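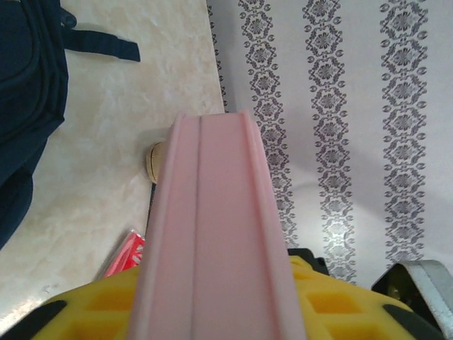 According to one Clullow customer, the strap end on the previous pack frayed inside a single school term, and the webbing was the only part that ever let her down. The zips and padding were still sound when she retired it.

Revised webbing has been fitted to all Breklow day packs dispatched since July. Strap ends are now folded, heat-set and bar-tacked. Packs bought before then can be re-strapped by Zevbridge at the cost of parts.

Breklow Day Pack, navy

Colour: dark navy
Capacity: 30 L
Main closure: full-length zipper, replaceable slider
Straps: flat webbing, squared end, adjustable at the buckle
Padding: back panel and shoulder straps
Seams: stitched, bound on the inside
Rated load: 5 kg for daily use

Care

Empty all pockets and shake out grit before washing. Sponge with lukewarm water and mild soap. Do not machine wash, tumble dry or iron. Dry in shade with the main zipper fully open — direct sun will fade navy fabric faster than the lighter colours. Brush the zipper teeth with a dry toothbrush if the slider drags.

Adjustment

Lay the pack flat on a table and pull each strap out to full length before setting it. Feed the webbing back through the buckle until the pack sits level across the shoulders. Excess strap may be rolled and held with an elastic keeper (sold separately, Cartwright pattern).

Testing

Sample straps are cycled through the buckle over 200 times under rated load and checked for slip and edge wear. Batches showing slip are not released.

Ordering

Part no. 54, navy. Spare buckles and sliders are listed under Accessories. Orders placed after Mon 6 December will be dispatched in the new year.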